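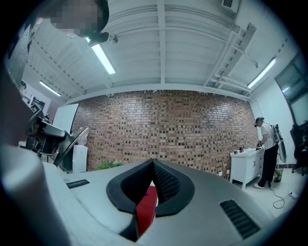 Brick wall and ribbed white ceiling in the teaching room, Prodell building, open day.

February
By Llewellyn

Days Out > Old Buildings & Open Doors

Open day at the Prodell building, Clalilmont

I've walked past the Prodell building more times than I could tell you, always on the way to the bus, and I'd never once been through the door. So when the open day poster went up at the library I put it on the fridge that same evening and told everyone in the house we were going. Two of us went in the end. The others missed out!

Doors opened at 10 and we got there at twenty past, by which time the line for the first tour was already down the steps. It moved fast. They give you a paper sticker for your coat and a folded map, and then you either wait for a guide or wander by yourself. We did both (guide first, then back to the rooms I liked).

The tour starts in the entry hall, with the tile floor and the old time clock, and our guide was good on the early years. The place was put up to store and finish brick from the Brumuvska yard across the river. When the yard closed it was offices, then a print shop, then nothing much for a long while, and now it's teaching rooms and studios. She told us the original order book lists 1,385 cartloads coming over the bridge for this one building. I wrote that on my map so I wouldn't forget it.

Upstairs you go along a hallway with coat hooks at two heights, and then into the teaching room, and oh, I loved it. The brick! I expected plain red walls painted over in cream, like in my old school, and there's this long stretch of red brick laid in a pattern, with darker spots scattered all through it in a sort of checker. From the doorway it looks almost woven. I stood in front of it long enough that the group went on without me.

I asked about the pattern when I caught up. The guide's answer was that the yard used its own buildings as a showroom, so the bricklayers got to show off a bit. She also said people argue over whether the dark ones were picked out by hand or just came out of the kiln that way, and she wouldn't be drawn on which side she's on.

Then look up, because the ceiling is nearly as good. It's white and ribbed, like corrugated sheet, with a white beam running down the middle toward the far wall. A white strip of trim goes along where the brick stops. The lighting is fluorescent tubes, which I normally grumble about, but with a white ceiling like that they do a nice job of bringing out the red in the wall. There's a window on one side as well. I'd like to go back on a bright morning and see what the sun does in there.

As for the rest of the room, it's a working one, with a whiteboard standing at an angle and the vents and metal rails up top right in plain view. I liked that. Some places get fixed up so carefully that you're afraid to set your bag down, and this one still feels like you could come in and get on with something. The class schedule by the door had bookbinding, beginner drawing and a repair evening on it, and the drawing class takes 20 people. I've put my name down for the spring one and I'm already worrying about pencils.

From there it's down the back stairs (steep, hold the rail) to the loading floor, where they had a table of bricks from the Brumuvska yard that you were allowed to pick up. They're heavier than you think. A couple had a thumb mark pressed in one side, and one had what looked like a paw print, which every kid there wanted to hold. Next to that was a brick-rubbing table with big sheets of paper and wax crayons, meant for children but with plenty of grown-ups at it, me included. My rubbing is now on the kitchen wall. It looks like a gray rectangle, but I know what it is.

Coffee was in the old packing office. Two kinds of cake when we got there, one kind when we left. The lemon went first, so go early if you care about lemon. The chairs don't match and the cups don't either, and there's a long sill you can perch on if the tables are full.

A few things I'd want to know if I were going next time:

Getting there: the bus stops right across the street. The lot behind the building is small and had a cone across it by 11.

Cost: free, with a jar at the door. The tour booklet is $5 and worth it for the old floor plans in the middle.

Stairs: there's an elevator to the upper floor but none to the loading floor. Ask at the desk and they'll take you around by the side gate.

Time: the tour is under an hour. We stayed until past 2 and I could have stayed longer.

Bring: a warm layer for the loading floor. I kept my hat on down there.

My one grumble is that the tower room was closed for work on the floor, and the map still shows it as open, so we climbed up to a locked door with several other people who'd done the same thing. The guide says it should be ready for the next open day, when they're also hoping to show the drawings for the front steps. I'll be there for the tower, and I'm going to take my sister, who lays patios and will have opinions about that wall.

More from Days Out
Walking the old Brumuvska yard: boots needed
Clalilmont bridge from underneath
Three church halls and a very good sandwich
A rainy morning at the pump house
Open doors list for spring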